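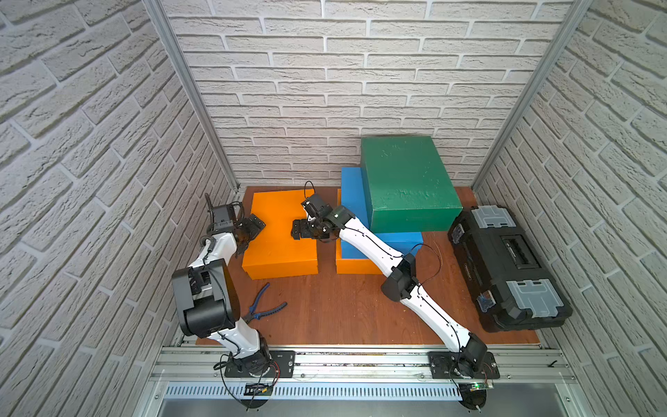
Rawan Darwish wanted a task where the order matters. Stacking boxes, then unstacking and restacking them, two arms, no script. "Everyone does cups," she says, typing while she talks. At Dabbas her group trains one policy, Moltus, on 780 demos. The boxes differ in size and the big orange one is the pain. "Too wide for one gripper. So one from each side, facing each other, or forget it." The toolbox and pliers stay on the table during runs. Clutter is part of the test, she says.
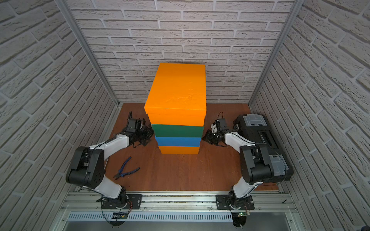 *Four boxes, largest on top.*

Why upside down, small one at the bottom? "Overhang. The arms have to come in under a lip, and the overhead view is no help there." Tarek Tarawneh, who did the labeling, puts it shorter: "Meaner test." He went thru 3,436 clips. Twice. 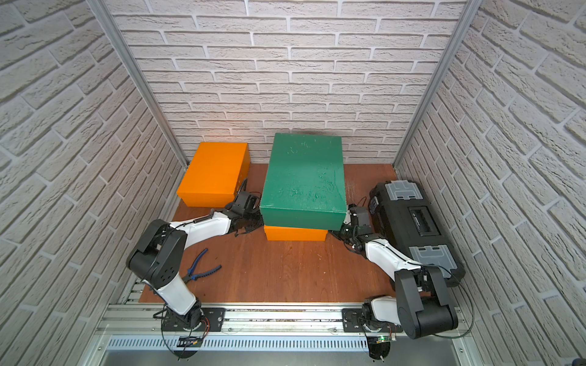 ## The wrist view

First version used only the fixed camera. Bad at contact, Tarawneh says, fingers would arive a little high and skid. Adding the wrist cameras took 2 weeks, mostly cables.

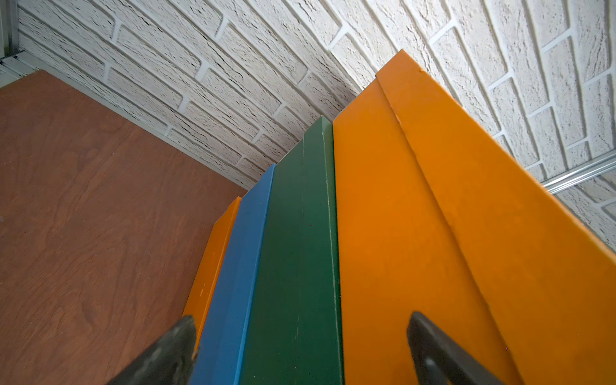 Then they retrained for 800 epochs and the skidding mostly went away. Mostly. "Green still slips on us," says Darwish. She has a theory about the paint and wants to test it in April, after the move to Wotden.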